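Replacing a bathroom vanity yourself – ceramic top or stone, and what did you pay?
Home & Garden > Bathrooms

tilebyaccident
Original post, 17/06/2020

Hi all, long time reader. Our upstairs bathroom still has the builder's cabinet from when the house went up, and the doors have swollen so badly that one of them only shuts if you kick it. I want to put in a new vanity myself. My budget is 600 dollars for the cabinet and top, faucet extra.

I keep going back and forth between a one-piece ceramic top and a slab of stone with an undermount bowl. My brother swears by stone. I like the idea of no seam for gunk to collect in. The sort of thing I have in mind, white with a chrome faucet:

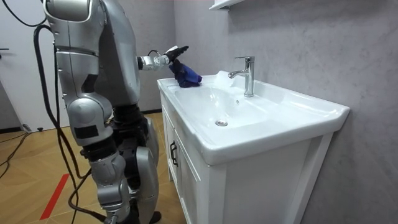
Reply 1
pipesandpeonies

Go one-piece! I had a stone top with an undermount for years and the caulk line under the lip was disgusting no matter what I did. We switched to a Lilteo ceramic one two years ago and I wipe it down in the time it takes the shower to warm up. Came to 532 with delivery, and the cabinet was already put together (worth every cent, ask me about the time I built a dresser inside out).

Only gripe is the hole spacing. Check what your faucet needs before you order, because single hole and three hole tops look the same in a tiny catalog photo.

Reply 2
Grumpy_Marv

Going to disagree. Ceramic chips. Drop a shampoo bottle on it, fine. Drop a hair dryer on the edge and you'll be looking at that chip until you sell the house. Stone can be filled and polished by somebody who knows how. And 600 is tight but you can find remnant pieces at a stone yard if you're nice to them.

Reply 3
kulap_s

Kulap Srisuk here, I used to sell bathrooms at Nilsuwan before I moved. Marv is right that an edge can chip, but look for a thick rounded rim and you're a lot safer than with a thin square one. Also think about the deck. People forget they need somewhere to put soap and a toothbrush cup.

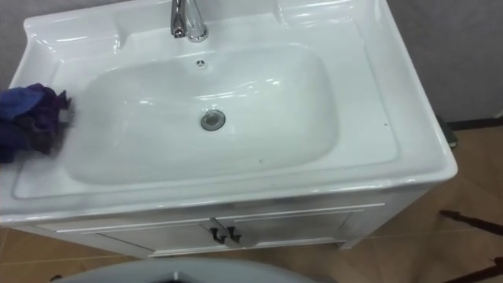
Wide flat deck, rounded rim, single-handle faucet.

With a shape like that I'd get a faucet with a decent reach. Short spouts drip down the back wall and you end up washing your hands against the ceramic.

Reply 4
tilebyaccident

Thank you Kulap, I hadn't thought about the reach at all! Marv, I hear you, but I own one hair dryer and it lives in the bedroom.

Next question then – shiny white or matte? My sister-in-law says white shows every speck.

Reply 5
pipesandpeonies

It does, and I'm glad of it. At least I know when it needs cleaning. My old beige one hid everything and I don't like to think about what was in there.

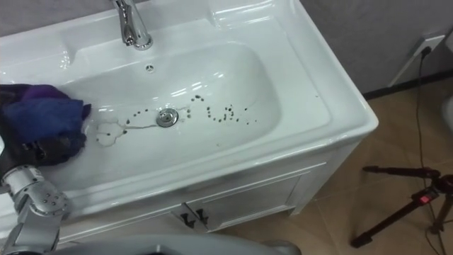
Page 2 of 2

Reply 6
Grumpy_Marv

Dark specks on white would drive me up the wall. Matte gray, done. My wife picked a Buvasero in gray and I've had no complaints, apart from the price, 715 before tax.

Reply 7
kulap_s

Matte holds on to toothpaste though, Marv. Scrub it with anything gritty and you get shiny patches. I'd stay with gloss and a soft cloth.

Reply 8
tilebyaccident

Gloss it is. I've found a Plurance in the right width that comes in under budget. Now I need to know whether I can reuse my shutoff valves, they're old and stiff and one of them squeaks.

Reply 9
Grumpy_Marv

Replace them while the cabinet's out. Turn the water off at the main first and keep a bucket handy. On that one Kulap and I might even agree.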